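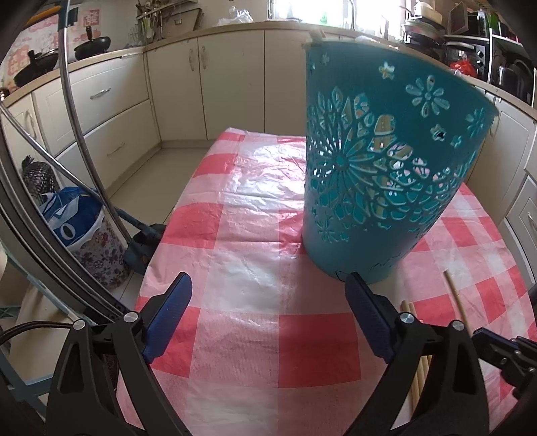 Workshop notebook / Grippers

August 2020

Mushi is back together and I'm really pleased with it! Full strip-down of the hand-held gripper: both linkages off, pins out, everything wiped, one tiny smear of grease per joint. It had done 1,310 cycles since the last service in February and the left side had started to feel gritty near full open. Old grease plus lint, a lovely gray paste.

New blue pads fitted both sides. The ridges on the old left one were polished smooth at the tip. Pads slide on from the top - warm them in your hands first, they go on much easier.

Opening stop reset with the 3 mm hex key. Check that both pads lean in by the same amount at wide open. If one stands straighter, back the stop off a quarter turn and try again. Loctite only after that (I did it the wrong way round last time and lost an evening).

Cable: leave slack where it comes in on the left. Skidwood's spare is 450 mm, just long enough.

Kitchen table tests next, teal basket and the wooden sticks. The basket wall is all flower cutouts, so I want to know if a pad tip can snag in a petal - great test piece. Thin sticks are where any pad misalignment shows up.

Next service at 3,000 on the counter. Flomell still to do, same pads. Pin order from Andia not in yet.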